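Diário da Residência Flurnard
21 de junho de 2024

Concluiu-se hoje a revisão do inventário da rouparia, iniciada em maio. O registo passa a contar 2269 peças, das quais 694 se destinam a substituição gradual até ao fim do exercício. A diferença face ao livro anterior deve-se às transferências da casa de Zitbridge, que não tinham sido lançadas.

A lavandaria Kasten confirmou por escrito o novo horário de recolha. Mantêm-se três entregas por semana, com guia assinada na portaria. Ficou por resolver a questão das toalhas de banho, cuja etiquetagem não corresponde à numeração dos pisos.

Recebeu-se igualmente a proposta da Predetti para a reparação dos estores da ala nascente. O prazo indicado é aceitável; o preço será objeto de nova consulta.

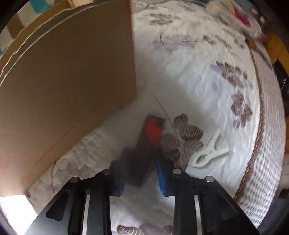
Rouparia e quartos

As colchas brancas acolchoadas, estampadas com folhas castanhas, continuam em uso nos quartos de hóspedes. Recomenda-se a lavagem em separado e a secagem à sombra. O mapa de distribuição será afixado junto ao armário do segundo piso, após visto da direção.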